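Grorkonel Residences, Indcombe
Room Condition and Safety Inspection: Checklist with Comments
Unit 18, studio with in-room laundry
Inspection round: February
Inspector: Veronika Gisler
Reviewed by: Engelbert Brunner, Housing Office

Scope

This checklist covers the floor, the sleeping area, the laundry appliance and the cleaning equipment kept in the unit. It is completed once per term and again at any change of resident. Ratings are S (satisfactory), A (attention needed, resident), M (maintenance order required) and N (not inspected in this round). Comments are required for every rating other than S.

Section 1. Sleeping area

1.1 Bed stable, base undamaged: S
1.2 Bedding clear of heaters and electrical outlets: S
1.3 Bedding not trailing across the walking route: S
Comment: The sheet hangs over the side of the bed. It does not reach the route to the door. The resident was asked to keep it tucked in while the floor is being mopped.
1.4 Space under bed free of stored flammables: N

Section 2. Laundry appliance

2.1 Machine stands directly on the floor, no improvised supports: S
2.2 Door glass free of cracks: S
2.3 Detergent drawer and door seal clean: A
Comment: Residue in the drawer. Resident to rinse the drawer and wipe the seal before the follow-up visit.
2.4 Supply hose and drain hose secured, no leakage at connections: S
2.5 Labels and tape from delivery removed from the front panel: A
Comment: One strip of blue tape remains beneath the door. The sticker on the lower left of the front may stay in place.
2.6 Floor in front of machine clean and clear: A
Comment: Small debris on the floor between the bed and the machine. See also 3.2. 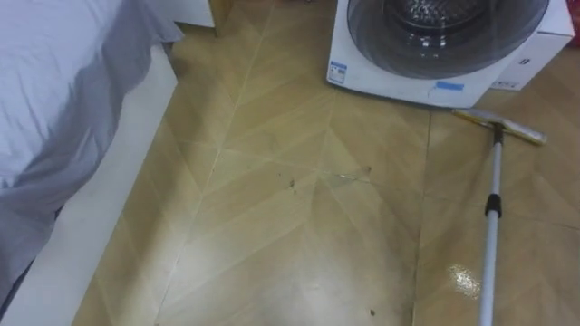

Items 2.5 and 2.6. Washing machine and adjoining floor, Unit 18.

2.7 Nothing stored against the machine: A
Comment: A white box stands to the right of the machine, partly behind it. Resident to move it so that the hoses can be reached without lifting anything.

Section 3. Floor

3.1 Floor surface level, no raised edges: S
3.2 Floor swept before wet cleaning: A
Comment: Dark specks and what may be a sliver of clear material were noted. Thin plastic on a smooth floor is a slip hazard and is to be picked up by hand if the broom passes over it.
3.3 Seams closed and free of dirt: M
Comment: A long, dark, irregular line runs across part of the chevron floor, with a fainter branch beside it. Dirt appears to have collected along it. It could not be established during the visit whether this is an open seam, a crack or a surface scuff. Referred to Tormod Isaksson, Maintenance, under work order 4000. Until he has examined it, the resident is to use a well-wrung pad on this part of the floor and is not to pour water on it.
3.4 Surface free of stains and scuffs: A
Comment: One small grayish smudge, possibly dust. Attempt removal with a damp cloth and neutral cleaner. Abrasive pads are not permitted on any floor in the building.

Section 4. Cleaning equipment

4.1 Flat mop present and complete: S
4.2 Locking ring of telescopic pole holds under light pressure: S
Comment: Tested at two lengths.
4.3 Pivot joint moves freely, pad firmly attached: S
4.4 Mop stored upright when not in use: A
Comment: A mop left lying across the floor is a trip hazard, above all between the bed and the door at night. A wall clip will be supplied by the Housing Office.
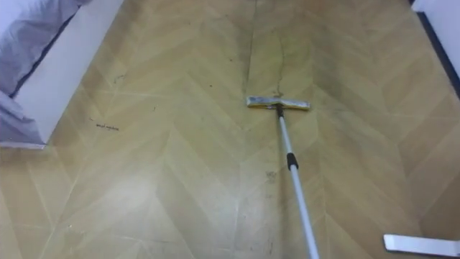

Photo: Housing Office, Grorkonel Residences

4.5 Cleaning products in original containers with legible labels: S
4.6 Bucket emptied after use: N
Comment: No bucket was assigned to this unit. Residents may borrow one from the supply closet on each floor.

Section 5. Follow-up

Items 2.3, 2.5, 2.6, 2.7, 3.2, 3.4 and 4.4 are the responsibility of the resident and will be checked again within 20 days. Item 3.3 remains open until Maintenance has reported in writing. If the flooring has to be replaced, the work will be assigned to Eberhard Flooring of Brerkbridge, and the resident will be notified before anyone enters the unit.

Residents who disagree with a rating may write to Theresia Bachmann at the Housing Office, stating the unit and the item number. Ratings are not changed by telephone.

Form 31, Room Condition and Safety. Copy to resident, copy to unit file.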